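Request 557: Replacement gripper and second arm, Bench 2
Queue: Equipment Planning
Requester: Rakiya Olaniyan, Junow Automation Laboratory
Assigned to: Efe Bako, Purchasing
Status: Awaiting revised quote
Opened: 9 May 2026

Initial request
The laboratory requests approval to purchase one replacement gripper and to reserve funds for a second arm. The gripper on Bench 2 has stopped short of its commanded closing position in 139 logged cycles. Recalibration in April reduced the error for two days, after which it returned. The vendor, Dosent, no longer services this unit under the original agreement.

Reply from Purchasing
Please confirm whether the fault lies in the gripper or in the cable, as these fall under separate budget lines. Please also attach views of the bench as currently arranged.

Reply from requester
Bench 2, bottle and marker task: 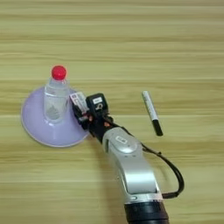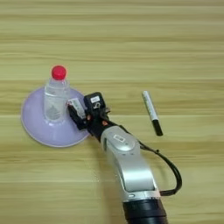
The cable was exchanged for a spare from Bench 1 and the fault continued, so the laboratory attributes it to the gripper. The request should be charged to the replacement line. Purchasing is asked to note the cable routing when comparing quotes. The cable loops out to the right of the arm and returns near the lower part of the silver link, and any replacement with a shorter lead would require an extension. The Clukska quote does not state a lead length. The Danladi quote includes an extension at $100.

Reply from Purchasing
The replacement line has $2,000 remaining for this period. The Danladi quote falls within that amount with the extension included. Clukska has been asked to state the lead length and to confirm that its mounting plate fits the existing wrist. No order will be placed until both quotes can be compared on the same terms.

The second arm cannot be charged to the replacement line. It should be entered as a new item in the next planning cycle, with a separate estimate for installation, training and spare parts. Please do not combine the two items on one form.

Reply from requester
Understood. The second arm is withdrawn from this request and will be submitted separately. Bench 2 will remain limited to light objects until the gripper is replaced.

Next action: Efe Bako to attach the revised Clukska quote.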